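Cable insulation gone sticky, safe to keep using?
Posted by Teresa Vieira, May 26, 2024

I have a Flomeck desk lamp that sat in a closet for a few years. The lamp still works, but the cord has turned tacky and picks up dust and hair. I wiped it with dish soap and it felt fine for an evening, then it was sticky again. Is the cord dangerous now or just gross? The label on the base says 18 watts. I'd like to keep the lamp if I can.

Américo Cunha
Mine did that. Baby powder. Still using it.

Gudrun Rothe
Powder hides the problem for a while. The softener in the plastic is working its way to the surface, and no cleaner puts it back. Unplug the lamp and bend the cord gently along its whole length. If it's still flexible with no cracks, wipe it with rubbing alcohol on a cloth and see how it goes. If you find a crack, a stiff spot or a place where the outer layer slides, stop using it.

Look closely where the cord enters the base. Mine looked perfect everywhere else and had split right there under the strain relief. 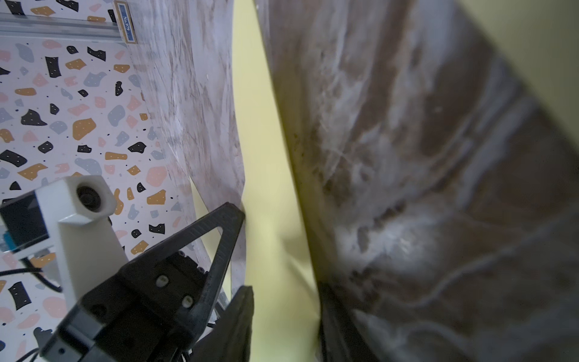 Replacing the cord is a small job if the base opens with screws. Take a picture of the wiring before you undo anything, and buy cord with the same number of conductors and at least the same rating. If the base is glued shut, take it to a repair shop — prying it open usually breaks the housing. The shop near me charged 59 dollars, more than I paid for the lamp.

Also, don't store the new one wrapped tight around the base. Loose coils, out of the heat.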